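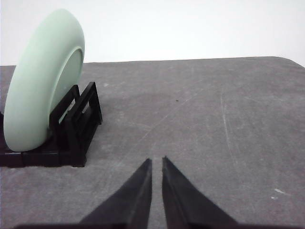 Plato verde menta en el escurreplatos negro.

Acta de la reunión mensual del club de fans de Cletis, julio

Hola a todas y a todos. Me ha vuelto a tocar el acta, así que ya sabéis cómo va esto: lo cuento como lo recuerdo y con los apuntes que pude tomar mientras hablabais todos a la vez. Empezamos a las siete y diez (la convocatoria decía siete menos cuarto, lo dejo escrito) y presidió Mereana Sheehan. Acta anterior aprobada, con una corrección: el telonero de la gira de primavera era Tapsell, con dos eles, y yo lo había puesto con una las cuatro veces. Perdón.

1. El vídeo del hotel

Fuimos directos al tema, que para eso había venido tanta gente. Para quien haya estado de vacaciones sin móvil: una persona que dice haber trabajado en la recepción de un hotel de Riltbridge ha subido un vídeo contando que Cletis pidió cambiar de habitación tres veces en una noche y que se marchó sin despedirse. Cuando empezamos la reunión tenía 947 comentarios. Mereana leyó unos cuantos en voz alta y hubo risas, sobre todo con el de la señora que asegura que a ella también la cambiaron de habitación y que lo agradeció muchísimo.

Yo dije lo que pienso, y lo repito: no sabemos si es verdad y tampoco me parece el crimen del siglo. Yo misma cambié de habitación en Flincombe por el ruido del ascensor, y dos veces. Otra parte de la mesa opinaba que el club tenía que sacar un comunicado defendiéndola. Estuvimos con esto más de media hora, que se dice pronto.

Se votó y quedó así: no publicamos comunicado. En nuestras cuentas no se comparte el vídeo ni se contesta a quien lo subió, y en el foro se deja un solo hilo abierto para comentarlo. Quien quiera pelearse, que lo haga desde su cuenta personal y sin el logo del club en la foto de perfil. Esto último lo pidió Mereana expresamente y lo pongo tal cual.

2. Viaje al concierto de Flincombe

¡Tenemos autobús! Bueno, casi. La empresa nos guarda uno de 69 plazas si pagamos 300 euros de señal antes de que acabe el mes. Se aprobó pagarla con lo que hay en la caja y recuperarla luego con lo que ponga cada uno. Salida el sábado a las nueve de la mañana desde el aparcamiento de siempre, y la vuelta en cuanto termine el concierto, sin esperar a nadie en la puerta de camerinos (ya sabemos lo que pasó el año pasado y no voy a volver a escribirlo).

Preguntaron si pueden venir parejas que no son del club. Sí, pero se apuntan después que los socios. También se preguntó si se puede comer en el autobús y el conductor dice que bocadillos sí y patatas no. No quise indagar.

3. Pancartas

Se presentaron dos propuestas. La primera era una lona enorme con la letra del estribillo nuevo, preciosa, pero el recinto no deja entrar nada que mida más de dos metros. La segunda, la que salió adelante, son 500 cartulinas moradas para repartir en la grada y levantarlas en la tercera canción. Las llevo yo en el maletero. Necesito a dos personas que me ayuden a repartirlas, y por favor que no sean las mismas que la otra vez se quedaron en primera fila y si te he visto no me acuerdo.

Hubo un poco de debate sobre si la tercera canción será la misma que en Riltbridge, porque Tapsell dejó caer en una entrevista que el orden iba a cambiar. Quedamos en mirar lo que toque en el concierto anterior y avisar por el grupo.

4. El boletín

Sale a final de mes. Faltan la entrevista a la modista de la gira, que ha dicho que sí pero no contesta a los correos, y la página de rumores. Propuse quitar esa página este mes, vista la que se ha montado con el hotel, y perdí la votación por mucho. Pues nada, se queda, con la condición de que cada rumor lleve puesto de dónde sale. Si sale de "me lo han dicho", no entra.

5. Ruegos y preguntas

Se pidió que el grupo de mensajes esté callado a partir de las once de la noche. Aprobado, y con aplauso.

Se preguntó por las camisetas de la talla pequeña. Siguen sin llegar. He escrito otra vez al proveedor y esta vez me he puesto seria.

Mereana recordó que las cuotas del trimestre están abiertas y que el número de cuenta es el mismo de siempre.

Cerramos a las nueve y veinte. La próxima reunión será después del concierto, en el mismo sitio, y el acta que la haga otra persona, por favor.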